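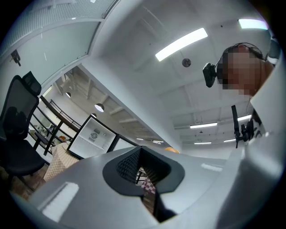

# The Pie That Saved Starkbridge

Ask for a zuder anywhere on Market Street and the story comes with it, usually before the fork. In the winter of 1911, when the river froze and the flour barges couldn't get through, a miner's widow stretched her last bag of flour with mashed turnip, folded it around some onion and mutton, and fed her whole row of houses. The other wives copied her. The town has eaten Zuder ever since.

I have now read this story on a menu, a tea towel, the side of a delivery van, and a bronze plaque outside the post office. The plaque gives the widow a first name. The tea towel gives her a different one.

I like zuder, and I should say so early, because people in Starkbridge assume that anyone who asks questions about the pie must be against it. It's a good pie. The turnip makes the crust heavy and a little sweet, and the onions go almost to jam. On a cold day in September, after the walk up from the bus station, I ate one standing up and went back for another. What I doubt is the rest of it.

The trouble starts with the river. Starkbridge had a rail line long before 1911, and the flour came in by train. Shanthi Bepari, who runs the local history room above the library, has the freight ledgers in a gray cabinet by the window, and she let me turn the pages myself. January, February and March of 1911 show flour arriving more or less as usual. There's a gap in the middle of February, but it's a gap in everything, coal and boots included, and Bepari thinks the clerk was out sick.

"I've shown people that ledger," she said. "They're very polite about it."

The river may well have frozen. It doesn't matter much if nothing was coming by river.

Then there's the word. You'll hear that "zuder" is old miners' slang, or that it comes from a Dutch word for south, or that it was the widow's family name, worn down by a century of mouths. Geert Timmermans grew up near Utrecht and has taught languages at the Starkbridge high school for 18 years, and he gets asked about the Dutch theory every summer. The Dutch for south is "zuid," he told me, and he can't see how you'd get from there to a turnip pie. He has looked through the slang lists that were collected from the mines and found plenty of words for lunch. Zuder wasn't one of them.

The earliest printed use that Bepari has found is in a church cookbook, spiral bound, with a recipe for "Turnip Pasties (Zuder Style)." The book has no date. It does have an ad on the back page for a car dealership that opened in the seventies. The recipe calls for ground beef and a can of cream of mushroom soup.

None of this proves the widow didn't exist. Poor people have always put turnips in things, and they rarely wrote it down. Defenders of the story make that point quickly, and it's a fair one. But it can be used to hold up any story at all, and I notice it only gets used for the ones that sell.

What can be traced is the money. When the ceramics plant closed, the county hired a consulting firm called Bandara to find out what Starkbridge could offer visitors. The report is public and 54 pages long, and most of it is about parking. On page 3, though, there is a short paragraph on what the authors call "food identity." It says the town lacks a signature dish and suggests that one be "identified or developed." The first Zuder Festival was held the following year.

I put that phrase to Nuwan Ekanayake, who worked on the report and has since left the firm to sell houses. He was cheerful about it. They'd asked people what their grandmothers cooked, he said, and somebody's grandmother cooked turnip pies.

"Did anyone mention 1911?" I asked.

"Not to me. I'd have put it in. It's great."

So where did the year come from? The closest I got was the festival's first printed program, which announces "a taste of 1911" over a drawing of a woman at a stove. The same program has an ad for Zereck, a bakery chain from two counties over, whose logo at the time carried the words "Since 1911." I can't show that one led to the other. Zereck's office answered my first email and didn't answer my second. They still make most of the frozen zuder sold in supermarkets, and the box has the widow on it, looking younger than she does on the plaque.

You could say there's no harm in this, and a lot of people did say it to me, some of them with their mouths full. Plenty of old customs turn out to be younger than they look. A town that lost its biggest employer found something to put on a sign. Rents on Market Street have gone up, which is either proof that it worked or the next problem, depending on who's paying.

Tahsin Kanagaratnam is paying. He took over a corner café three years ago and kept zuder off the menu for the first summer. He sells a lentil pie that I would cross town for. Visitors came in, read the board, asked where the zuder was, and left. Now he does a zuder. He makes it with butter, and a man once told him that this was disrespectful to the widow.

"I said, which widow? He said, you know which one."

There is also a push to make it official. A draft rule, written by a group of Market Street owners, would set out what may be called a Starkbridge Zuder: mutton only, turnip in the crust, crimped on the left side. The crimp is on the left, according to the draft, "as it was in 1911." I asked three of the owners who had signed how they knew that. Two said it was common knowledge, and the third said he thought it had come from a photograph. He couldn't say where the photograph was, and Bepari has never seen it.

Under that rule the church cookbook would be out. So would Kanagaratnam's butter. And so would the only zuder I ate that came from somebody's family and no one's marketing plan, which was Maysoun Yammine's.

Yammine cleaned offices at the ceramics plant until it shut, and she learned turnip pies from the woman who trained her. Hers are flat and square, made with whatever meat is cheap, and sealed with a fork on all sides. She has never called them anything but pies. She doesn't go to the festival — the parking, she said, which made me think of the other pages of that report.

I asked whether the woman who taught her had ever talked about a hard winter, or a widow, or flour running out. Yammine thought about it while she wrapped two for me in foil.

"She said don't salt the turnip until it's drained," she said. "She was very strict about that."

The owners' draft goes before the town in the spring. It doesn't mention draining the turnip.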